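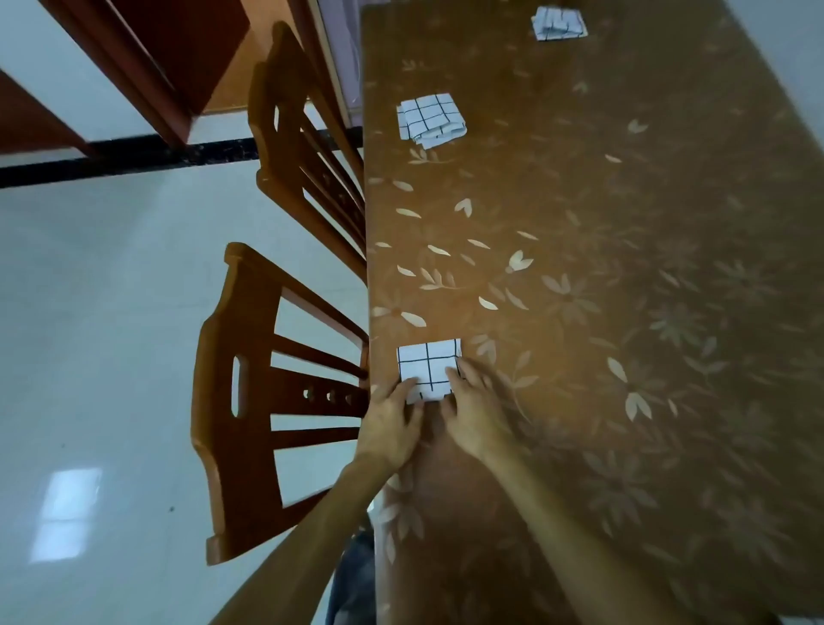 Pinces : le pli comme banc d'essai

Deux préhenseurs, un bras, un carré de papier quadrillé. Le protocole retenu par l'atelier Kundstead tient en une page et ne mesure qu'une chose : la capacité d'une pince à marquer un pli sans déplacer la feuille.

La référence est humaine. Des séquences de pliage à deux mains, filmées à domicile en vue subjective, fournissent 2 159 segments annotés. Une main maintient, l'autre appuie sur le bord replié. Le quadrillage noir sert de repère à la vision et permet de relever l'écart entre la ligne visée et la ligne obtenue.

Première candidate, la Flivosa à deux doigts parallèles, mors en silicone. Sur 600 essais, elle saisit bien le bord libre mais marque mal : l'effort se concentre en bout de doigt et la feuille pivote. La Paulík à trois doigts sous-actionnés répartit mieux la pression. Son temps de cycle est plus long -- 47 secondes par pli, contre 25 pour la Flivosa -- et le troisième doigt masque souvent la ligne centrale à la caméra de poignet.

Le contrôleur Pandel est commun aux deux montages. Sa boucle d'effort a été recalée en juillet, après des oscillations au contact sur surface dure.

Reste le cas des couches superposées. Dès que les rabats dépassent de biais, l'épaisseur varie et les deux pinces perdent le bord. Kundstead prépare une seconde série avec un mors plus fin côté Flivosa et une caméra déportée pour la Paulík.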